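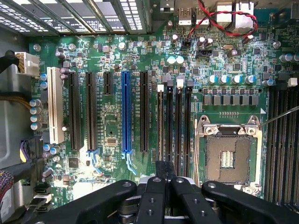 Computer case ventilation is the movement of air through the enclosure of a computer in order to remove heat given off by its components. In most desktop machines the air is moved by one or more fans, with openings in the panels serving as inlets and outlets. The slotted metal brackets that close unused expansion bays are often perforated, as they are in the grey case shown with its green motherboard, and so form part of the total open area even when no card is fitted. Cables crossing the board, such as a twisted red and black pair, have little effect individually, although thick bundles near an inlet can hinder the flow.

Principles

Nearly all the electrical power drawn by a computer leaves it as heat. Heat passes from a chip to a heat sink by conduction and from the heat sink to the air by convection. Ventilation deals with the last stage, in which the warmed air is replaced by cooler air from the room. For a given heat load, the rise in air temperature between inlet and outlet is inversely proportional to the mass of air passing through in a given time. A case that gives off 100 watts therefore needs twice the airflow of one that gives off 50 watts if the same rise is to be kept.

The resistance of a case to airflow is called its impedance. Grilles, dust filters, drive cages and sharp turns all add to it. The working point of a fan is found where its pressure curve crosses the impedance curve of the case - a figure usually well below the free-air rating printed in the maker's data.

Pressure

A case in which the inlet fans deliver more air than the outlet fans remove is said to be under positive pressure. Surplus air leaves through gaps and unfiltered openings, and dust entry is largely confined to the filtered inlets. Under negative pressure the reverse holds, and room air is drawn in at every seam. 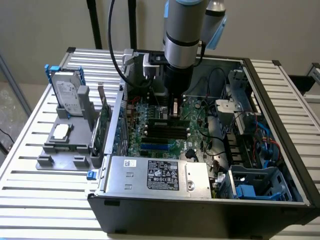
The difference between inside and outside is small in either state, normally a few pascals, and has no useful effect on the density of the air. Its importance lies in the direction of leakage. Two fans of the same model, one at the front and one at the rear, do not give a neutral case if only one of them has a filter, as the filter lowers the output of that fan.

Perforated panels

The open area of a panel is given as a percentage of its surface. Round holes in staggered rows are cheap to punch, while hexagonal holes allow a greater open area for the same width of metal between them. The size of each hole is also limited by the need to contain radio interference, since larger openings let shorter wavelengths through.

The Clositz method, named after the workshop where Vesna Karagiannis and Arnout Baert first used it, compares panels by fixing each in turn to a sealed box and recording the pressure needed to hold a steady flow. Rodrigo Azevedo later adapted it for panels backed with foam filters. Results from the two forms of the test are not directly comparable.

Dust

Dust settles first on the leading edges of fan blades and between the fins of heat sinks. A thin layer on a filter raises its resistance long before it is plainly visible. Filters are commonly cleaned with dry compressed air directed against the normal flow, with the computer switched off and the fan blades held still.

See also

Heat sink
Fan curve
Dust filter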